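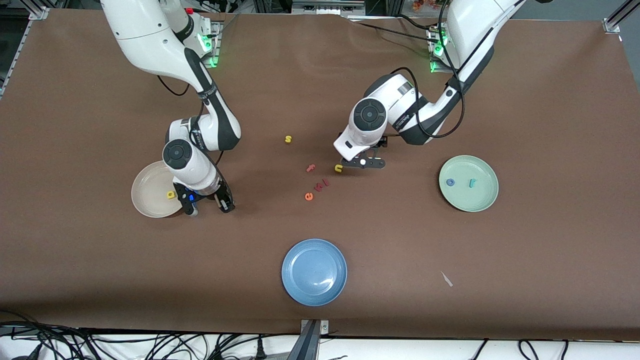 What do you do with foam letters when half the alphabet has gone missing? You make do with the words that are left.

That was my aunt Leonie's rule, anyway, and she ran the Loven Street playroom for 12 years. So there I was in May, sorting letters onto plates with Markos, who was six and very bossy (he'd have told you so himself!).

"Blue goes with blue," he said.

"I wanted to spell something."

"Spell what?"

I hadn't gotten that far. I pushed a few letters together and got "low," then "slow," and he gave me such a look.

"Do my name," he said.

We had no M. I turned a W upside down, slid it over to him, and he laughed so hard he dropped the K.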